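Small Lamps, Bright Corners: What I've Learned About Desk Lighting

Posted 27 October 2020 in Around the House

It's that time of year again when I come downstairs at seven and it's pitch dark, and by the time supper's on the stove it's dark again. So I've been going around the house doing my October lamp check, and I promised a few of you I'd write it all down this time (hi Jolien!). Get a cup of coffee, this got long.

First things first: clean your lamps! I'm serious. If a room feels gloomy, do this before you spend a dime. Unplug the lamp, let it cool all the way down, and take the bulb out. Wipe the bulb with a dry cloth and put it somewhere it won't roll off the counter (ask me how I know). Then do the inside of the shade. A metal shade can take a barely damp cloth with one drop of dish soap, followed by a dry cloth right away. For fabric shades I use a lint roller, top to bottom, and for pleated ones a soft paintbrush. Dust loves the inside of a cone shade and it gets sort of sticky in the kitchen, so give it a few passes.

Glossy painted bases show every fingerprint. I've tried all kinds of sprays and I keep going back to a plain microfiber cloth, breathed on like a pair of glasses. Skip the scrubby side of the sponge, please. I put a dull patch on a perfectly nice lamp base years ago and it's been turned to the wall ever since.

Now, bulbs. For reading or sewing I like something in the 380 lumen range in a little desk lamp, as long as it's close to the work. More than that and I get a glare off the page. My big ceiling fixture in the laundry room puts out 2,100 and I still can't see whether a sock is navy or black in there, because I'm always standing in my own light! A small lamp down low on the folding table fixed that in one evening. Do check the sticker inside your lamp for the highest wattage it's made for and stay under it.

Color is a matter of taste. I want warm bulbs in the living room and a whiter one where I mend, pay bills or pick splinters out of people. My brother-in-law Stijn Visser has the whitest, bluest bulbs you ever saw in his den in Veldale and thinks it's cozy. We agree to disagree.

Where to put the thing

If you write with your right hand, put the lamp on your left, and the other way around for lefties. Otherwise your hand throws a shadow right where the pen is going. I had my lamp on the wrong side for most of my adult life and just thought I had bad eyes.

For close work, start with the bottom of the shade a little below your eye level when you're sitting down. You want to see the table lit up and you don't want to see the bulb. If you can see the bulb, tip the shade down or scoot the lamp back. Then sit and do your actual job for five minutes before you decide. It always feels wrong at first.

A white table makes a small lamp go a lot further. The light bounces back up at you and the whole corner perks up. I don't have white tables (three kids, dark oak, no regrets) but I lay a sheet of white poster board under my sewing lamp and it does the same job. When it gets grubby I flip it over, and when that side's done it goes in the craft drawer.

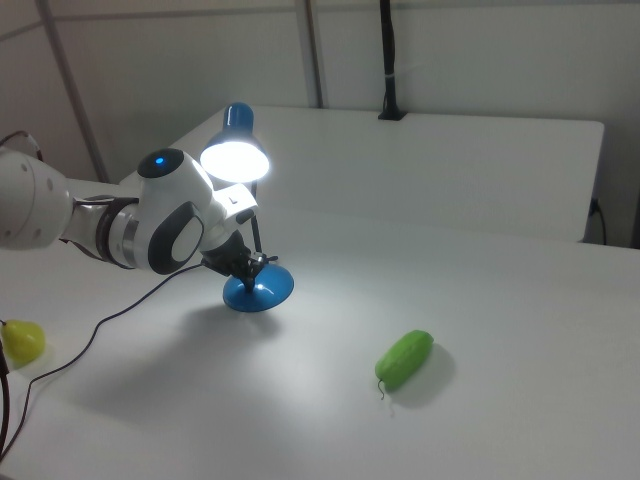 When you want to move a lamp with a skinny stem, take hold of it low, down near the base, and put your other hand under the base when you lift. Don't pick it up by the shade! That's how shades get crooked and how the little joint at the top goes floppy. If yours already droops, look for a screw or a wing nut and give it a quarter turn with the lamp unplugged. If there's nothing to tighten, a thin rubber washer from the hardware store might do it.

Cords are my other soapbox. A loose cord wandering over the tabletop is asking for a coffee cup to go over, or for somebody to walk off with a sweater button hooked on it. I run mine straight to the back edge and down the table leg with two or three of those Velcro strips, leaving enough slack that I can slide the lamp a few inches either way. No staples, ever, and nothing heavy sitting on the cord. While you're down there, run your fingers along the unplugged cord and feel for nicks or stiff spots. If you find one, stop using the lamp until the cord's been replaced. Kuipers on the corner did my mother's old brass one in nearly 30 minutes while I looked at paint chips.

And clear off the lit part! I'm terrible about this. Anything that doesn't have a home ends up in the pool of light under my lamp: play food, hair ties, the good scissors, one mitten. I keep a shallow basket on the shelf right behind me and everything gets swept into it before I sit down. The kids know to look there. Every Sunday it gets emptied, or every other Sunday, let's be truthful.

One more for the renters and dorm kids: if your lamp slides on a slick tabletop, stick 8 of the tiny clear bumper dots around the underside of the base. They're the same ones you put on cabinet doors. Wipe the bottom clean first or they'll drop off in a week. They save the tabletop from scratches too.

Jolien Bakker wrote to ask about getting old price sticker goo off a metal shade. A dab of cooking oil, leave it ten minutes, wipe, then soapy cloth, then dry. Do it with the bulb out and the lamp unplugged, and be sure you've got all the oil off before you put it back to work.

Next week I'm tackling the hall closet, so if you have a good way to store wet boots, leave it in the comments. I'm all ears!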